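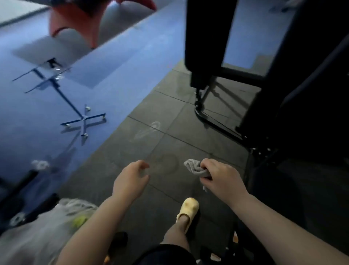

**시울리 라트나야케** (Shiuli Rathnayake) | 볼콤(Bolcombe) 생활팁 담당

타일 바닥 얼룩은 물걸레질 한 번이면 끝날 것 같은데, 진회색 타일은 좀 달라요. 밝은 타일에서는 안 보이던 뿌연 자국, 동그란 얼룩, 분필로 쓱 그은 것 같은 하얀 선까지 전부 눈에 들어오거든요. 저도 처음엔 어두운 색이면 때가 덜 탄다고 좋아했는데(순진했죠!) 지금은 걸레를 손 닿는 데 두고 삽니다.

### 대걸레 말고 손걸레

넓은 면은 대걸레로 밀어도 되지만 얼룩 하나하나는 쪼그려 앉아서 손으로 닦는 게 훨씬 빨라요. 저는 오래된 회색 천을 막 구겨 쥐고 씁니다. 반듯하게 접어서 쓰라는 분들도 많은데, 구겨 쥐면 손가락 힘이 한 점에 들어가서 굳은 자국에는 이쪽이 낫더라고요. 다 닦고 마무리할 때만 펴서 한 번 쭉 훑어 주세요.

신발은 앞이 둥근 슬립온 클로그가 편해요. 벗었다 신었다 하기 좋고, 물이 튀어도 그냥 헹구면 되니까요. 반바지까지 입으면 바짓단 젖을 걱정도 없고요.

### 하얀 자국은 마른 천부터

분필 같은 하얀 자국에 바로 물부터 뿌리지 마세요. 가루가 물을 먹고 줄눈으로 들어가면 그때부터 칫솔을 꺼내야 합니다. 순서는 이래요.

1. 마른 천으로 가볍게 털어내듯 닦기
2. 물에 적셔 꼭 짠 천으로 한 방향으로 닦기
3. 그래도 남으면 미지근한 물 1리터에 중성세제 4방울, 다시 닦기
4. 맹물 천으로 세제기 걷어내기

4번을 빼먹으면 다음 날 불빛 아래에서 얼룩덜룩하게 번들거려요. 제가 두 번이나 당했습니다…

### 동그란 자국

화분이나 양동이, 컵을 내려놓았던 자리에 생기는 둥근 테두리 있죠? 물때라면 식초를 물에 묽게 타서 천에 묻힌 다음 자국 위에 잠깐 올려 두세요. 저는 약 29초쯤 속으로 세고 닦아요. 단, 대리석이나 석회석 같은 천연석에는 식초를 쓰면 안 됩니다. 표면이 상해요. 우리 집 타일이 뭔지 모르겠다 싶으면 구석에서 먼저 시험해 보시고요. 락스랑 식초를 같이 쓰는 건 절대 금지!

### 카펫과 타일이 만나는 자리

여기가 제일 골치예요. 타일 닦던 물이 카펫 쪽으로 스며들면 가장자리만 색이 진해지고 냄새도 납니다. 그래서 저는 경계선에서는 꼭 **카펫 쪽에서 타일 쪽으로** 걸레를 당겨요. 반대로 밀면 모래랑 머리카락이 전부 카펫 끝에 박혀 버리거든요. 청소기는 당연히 걸레보다 먼저고, 틈새 노즐로 경계선을 따라 한 번 지나가 주면 좋아요.

### 사무용 의자도 하는 김에

바닥을 닦아 놓고 의자 바퀴를 그대로 두면 헛수고예요. 다리가 다섯 갈래로 뻗은 의자는 카펫 위에 눕혀 놓고 작업하세요. 타일 위에서 눕히면 크롬 다리가 긁히기도 하고 소리도 엄청나요. 바퀴에 감긴 머리카락은 쪽가위로 한 군데만 자르고 핀셋으로 잡아 빼면 줄줄 나옵니다(은근히 중독돼요). 크롬 부분은 마른 극세사 천이면 충분하고, 손자국이 심하면 물기를 조금만.

크리스토방 파셰쿠 씨한테 배운 건데, 눕힌 김에 좌판 밑 나사도 한 번씩 조여 주면 삐걱거림이 확 줄어요. 너무 세게는 말고요, 걸리는 느낌이 오면 거기서 스톱!

### 쓰레기 봉투는 바로 옆에

반투명 비닐봉투 하나를 팔 닿는 곳에 벌려 두세요. 먼지 뭉치며 머리카락을 그때그때 넣으면 왔다 갔다 할 일이 없어요. 속이 살짝 비치는 봉투를 쓰면 실수로 들어간 나사나 바퀴 캡도 찾기 쉽고요. 입구를 바깥으로 한 번 접어 두면 봉투가 덜 주저앉아요.

걸레는 쓰고 나서 바로 빨아 널어야 합니다. 뭉쳐서 대야에 던져 놓으면 2월에도 쉰내가 나요. 섬유유연제는 넣지 마세요, 천이 물을 잘 못 먹어요.

다음에는 줄눈 솔 고르는 얘기를 써 볼게요. 지금 쓰는 건 솔이 다 누워 버려서 새로 하나 사야 하거든요.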